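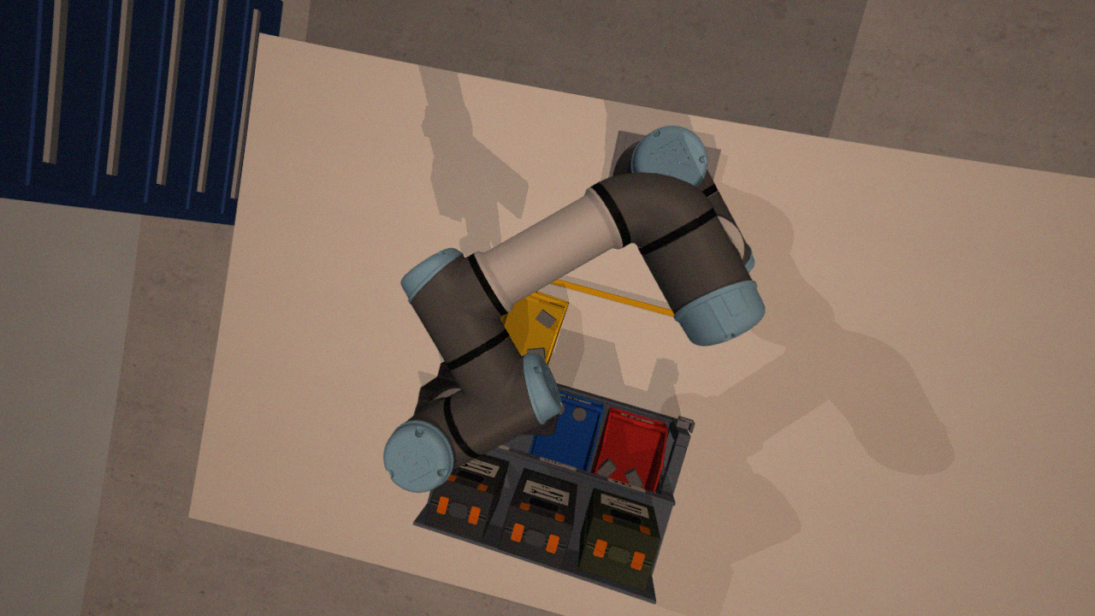

Kelwood shops get common rules for simulated robot cells

Sopacua, the integrator that runs the shared training center in Kelwood, has put out a set of working rules for robot programs that are built and tested in simulation before they go to a real cell. The rules take effect in April and apply to every shop that uses the center, including the battery handling lines at Celtport.

Until now each shop decided for itself when a simulated program was ready for the floor. Some ran a program once, watched it finish and copied it over the same afternoon. Others kept their own checklists, and no two of those matched.

Under the new rules a program has to complete 600 cycles in simulation with the final tooling and the final tray layout loaded. If the tray moves, or a bin changes size, the count goes back to zero. A person other than the programmer has to review the log and sign it.

The simulated cell also has to include everything within reach of the arm, down to racks and shelving beside the table. Leaving those out to make the model load faster was a common shortcut, said Yusri Purba, who led the drafting work at Sopacua.

"People model the table, the arm and the parts, and then they stop," Purba said. "The arm doesn't stop there. It swings back over the edge of the table, and whatever is standing there needs to be in the file."

Trays get a section of their own. Shops must model bins at their full wall height, with parts inside them, and must check the wrist and forearm as well as the tool for contact with the rim. Battery modules are to be entered with their latches and tabs. A plain block of the same outside size will no longer be accepted.

The first run on real equipment has to be at reduced speed, with 2 people present and one of them at the stop button. Four slow runs are required before the speed can go up. Programs that fail any of them go back to simulation - there is no provision for fixing a point by hand at the cell and carrying on.

Sopacua collected 188 comments on the draft. Most were about record keeping, and the final text lets shops store logs in whatever format they already use as long as the cycle count and the model version can be read from them. A proposal to exempt small arms was dropped.

Landley, which shares two cells at the center, asked for more time to rebuild its older models and will have until the end of the summer. Programs already running in production can stay as they are until the next change to the cell.

Copies of the rules are at the center's front desk. A question session for programmers is planned for Friday at the training center.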